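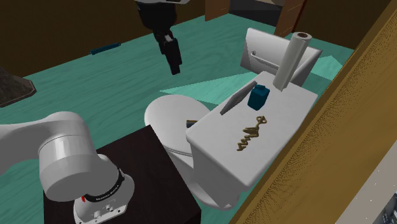
The first thing Eirini Chatzigeorgiou does every morning is ruin her own bathroom. She hides things behind the tank, turns the room a few degrees, changes the light, and then goes to get coffee while the arm tries to cope with it.

I'd come to Linumley to see a robot being looked after, and I'd packed old shoes because I expected grease. There is no grease. The cell I spent two days with in May lives on a computer under Eirini's desk, and it's a simulated bathroom with an arm on a dark stand next to the toilet. Everyone on the team calls it Trisis, and they talk about it the way my uncle talks about his boat (lovingly, and with a lot of sighing).

"People think a simulated robot can't break," Eirini told me. "Mine breaks before lunch."

The base is the fussy part. Put the stand a little too far from the tank and the arm has to stretch out nearly straight to get to the far end, where the paper roll stands. Put it too close and the elbow has nowhere to go. Eirini moved it 18 times before she liked it, and she still has the old positions saved in a text file with rude names that I promised not to print.

Then there's the stuff on the tank. A boxy little bottle is easy, she says, because it has flat sides and the fingers know what to do with it. The twisted cord-looking thing is her headache. The shape you see on the screen and the shape the physics engine uses for contact are two separate models, and if they don't match, the gripper closes on thin air or shoves an item away before it seems to touch it. I watched her turn on the collision view, and the cord became a lumpy brick. "Well, there you go," she said, and spent the next 60 minutes cutting the brick into smaller bricks while I ate her crackers.

Lefteris Athanasiadis handles the gripper side. His complaint is jitter — the fingers buzzing when they press on something hard, like a fly in a jar. He fixes it by softening the contact a bit at a time and running the same grasp over and over. I asked how he knows when to stop. He shrugged and said when it quits annoying him, and then he showed me the log, which was a good deal more scientific than that!

Every evening they start the regression run, 132 grasps with the room shuffled between each one, and whoever is in first reads the failures. On my second morning there were two. One was a slip on the bottle. The other was a spawn error, meaning an item had been placed slightly inside another one when the world started up, so the engine pushed them apart and the item went flying. Eirini played that clip for me three times (I asked for the third).

She raised the spawn height by a hair, ran the bad layout again, and it held. Then she opened the lighting settings and started moving the sun.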